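Equipment planning for robotic manipulation

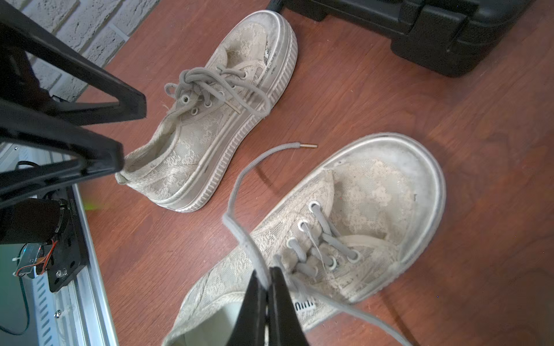 Entry by Henryk Sowa. Last revised in July. Filed under: Robotics, Purchasing and budgeting.

Equipment planning for robotic manipulation is the work of choosing, pricing and scheduling the hardware needed for robots that handle everyday objects. It covers the arms and grippers, the cameras, the mounting frame, the computers, the spare parts and the objects to be handled. The term is used mostly by small laboratories, teaching departments and workshops that buy for one or two stations at a time. Larger factories tend to use the broader term capital planning, and their methods differ in several ways.

Scope

A plan normally starts with the task. Pinching a shoelace, folding a towel and stacking cups all call for different reach, grip force and camera placement, and a station bought for one of them may do poorly at the others. Soft and thin items are treated as a separate class in most plans. A lace can slip between fingers that close well on a block, and its shape changes each time it is lifted.

The plan then sets out what is to be bought, what is to be built in-house and what can be borrowed. Items in the last group are often left out of first drafts, which makes the second year look more expensive than the first.

Main cost groups

Arms. The arm is usually the largest single purchase. Price depends on reach, payload, repeatability and the number of joints; arms with 6 joints are common for table and floor work. Low-cost arms are often sold as kits, with exposed motors and wiring, and the buyer supplies the assembly time. That time belongs in the budget.

Grippers. Two-finger grippers are the usual first choice for household objects. Buyers compare opening width, closing force, finger shape and the ease of changing fingertips. For laces, cords and fabric edges, the shape and surface of the fingertip matter more than force. Fingertips wear and are listed with consumables.

Cameras. A camera at the wrist gives a close view of the fingers and the object, while a fixed camera gives the wider layout. Plans often include both. A wrist camera adds weight to the end of the arm, and its mass must be counted against the payload along with the gripper, the bracket and the cable.

Frame and mounting. Aluminum extrusion is widely used because it can be cut to length and taken apart again. Plastic brackets are cheap to replace but can flex. Stations that work at floor level need a lower mount than bench stations, and a bench frame can seldom be converted without new rails.

Computers and storage. Recorded video takes up far more space than joint readings. Storage is best estimated from the planned hours of recording per month and the number of cameras, with room for a second copy.

Objects and props. Shoes, clothing, kitchen items and packaging are minor costs but take time to collect. Used items are valued for their variety: scuffed rubber, stained fabric and loose threads look different to a camera from new stock. A plan may set aside part of the prop budget for secondhand goods. Patterned material such as lace is worth including where the station will be used for footwear or clothing.

Sample budget

The Jakier workshop publishes a one-station plan that is often copied by first-time buyers. It sets a ceiling of 3000 dollars for everything outside the arm itself, and divides the sum among the gripper, cameras, frame, wiring, storage and props. Its prop line is 204 dollars, most of it for shoes and clothing. The arm is handled as a separate request, on the grounds that arm prices change often and can hold up approval of the rest.

The Jakier plan allows 8 weeks from first order to first working session. Critics of the plan note that this assumes all brackets are in stock and that someone is free to do the wiring as parts arrive. Shops that print their own brackets usually meet the schedule. Those that order machined parts often do not.

Choosing a supplier

Three routes are common. The first is a full station from one seller. Rekex, for example, sells an arm, gripper and frame as a set, with one support contract. This costs more but puts responsibility for fit and wiring in one place. The second is to buy the arm from one firm and the end equipment from another. Flotix sells grippers and wrist camera mounts for this market and supplies adapter plates for several arm types. The third is to build from parts, with the lowest purchase price and the highest labor cost.

Quotes should be compared on the same terms. Points often missed include:

Shipping and import charges
Power supplies and plugs
Spare motors and cables
Software licenses after the first year
The cost of returning a faulty arm, including its crate

A carrying case or crate should be kept for as long as the warranty runs. Some sellers refuse returns sent in other packaging.

Space and safety

Floor area is part of the plan even when no rent is charged. The station needs clear space equal to the full reach of the arm plus a margin for the operator. Cables should have slack at every joint and should be tied to the frame away from moving parts. Light-colored objects on a dark floor are easy for a camera to separate from the background, so a buyer who wants harder conditions may need to budget for mats or loose floor panels.

An emergency stop within the operator's reach is a basic item. It should appear as its own line in the budget and be ordered with the arm.

Running costs

Yearly costs after purchase are made up of spare parts, operator hours, storage and replacement props. Operator hours are nearly always the largest of these. The Upadhyay method, used in several teaching departments, estimates them by running one task by hand for a full morning, timing each attempt along with the reset that follows it, and scaling up from there. Resets are the part most often underestimated. Putting a pair of shoes back in place and laying out the laces can take longer than the attempt itself.

Motors and cables fail more often than frames. A common rule is to hold one spare of each motor size from the start — waiting for a single part can leave the whole station idle for weeks. Fingertips, screws and cable ties are bought in bulk.

Common errors

Plans for small stations tend to fail in similar ways. The arm is chosen before the task is settled, so the reach is wrong. Payload is checked against the object alone, without the gripper and camera. No money is held back for a second set of brackets after the first layout proves awkward. Storage is bought once and never reviewed.

A less obvious error is buying identical props in quantity. The unit price is good, but the station then has only one kind of shoe or towel to work on, and further buying is needed before the year is out.

See also

End effector
Payload margin
Total cost of ownership
Workcell layout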